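Back Room Walk-Through, Besson Street Thrift Shop
Sorting area, stockroom and loading door
Walked by: Dzintra Jaunzems
Month: December

Hi all, it's my turn on the clipboard again! I've put my comments under each line the way Genalyn Panganiban used to, so you can see why I ticked what I ticked. If your name is next to something, please write the fix on the sheet by the kettle once it's done.

1. Fire exit clear, inside and out
NOT OK when I got there, OK when I left. Three bags of coats had been dropped against the inside of the door. I moved them to the cage. I know the morning drop-offs pile up fast, but this is the one spot where we can't put anything down, even for a minute.

2. Extinguisher in place, tag current
OK. Pin in, needle in the green. The little hammer sign above it has slipped sideways again and I stuck it back up with the good tape.

3. Floor dry, no trip hazards
PARTLY. The mat by the loading door curls at one corner (the left one as you come in from the Elham Road side). I went over on it myself last winter so I may be touchy about it. Please, can we just buy a new mat? I've asked on the last two sheets.

4. Shelving fixed and not overloaded
OK for the book wall. NOT OK for bay 14, where somebody has put a whole dinner service on the top shelf above head height. Plates go waist height or lower. I brought down what I could reach and left the soup tureen for someone taller.

5. Sorting tables: steady, clean, edges sound
OK. I leaned hard on all of them and nothing rocked. I ran my hand along the edges too and didn't pick up any splinters or snags. Wipe-down spray was nearly empty so I opened a new one. There are some marks on the tops that don't scrub out, and I'm not failing a table for that. 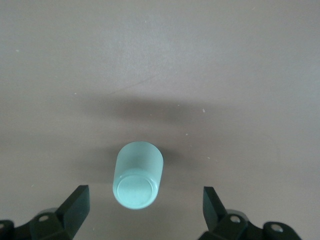

Tabletop: faint scuff toward the upper middle.

6. Gloves and sharps
OK on gloves, we have plenty of medium and large, no small. Genalyn, could you add small to the Pladlow order? The sharps bin is under half full and the lid clicks shut. A reminder for new people: never push your hand down into a bag. Tip it out and look first. We do get needles and broken glass, and last month it was a cheese grater, which sounds silly until it's your knuckles.

7. Electrical donations kept apart until tested
NOT OK. I found a toaster and a hair dryer in the kitchenware bin with no test sticker on either. They're both in the red crate now. If it has a plug, it goes in the red crate, and it stays there until the tester has been. The two Tukero fans on the end shelf do have stickers and can go out whenever there's room.

8. Steam cleaner
OK. Hose fine, cord fine, tank emptied overnight like it should be. Whoever has been doing that, thank you!!

9. Hand truck and rolling racks
PARTLY. One rack has a bad wheel and pulls hard to the right. I tied a yellow ribbon on it. It's fine for scarves and light tops, but don't load it with winter coats and don't take it down the ramp.

10. First aid box
PARTLY. Band-Aids are low and the burn gel is out of date. The eye wash is good. I've put the burn gel in the trash so it doesn't get used by accident.

11. Door code and keys
OK. The alarm went on and off with no trouble. The spare key is in the safe. Please don't write the code on the calendar, even in tiny numbers.

12. Lifting
I watched the afternoon delivery come in, and mostly people were doing it right. Boxes of books are the problem. Half-fill them. More than 10 came in packed to the top, and I split four of those before anyone tried to carry them.

Still open from last time: the mat, the light over the loading door (it flickers for a while when you first switch it on), and the draft strip.

Next walk-through is Genalyn's. The clipboard is on the hook and the pen is tied to it, so please leave it tied.

Dzintra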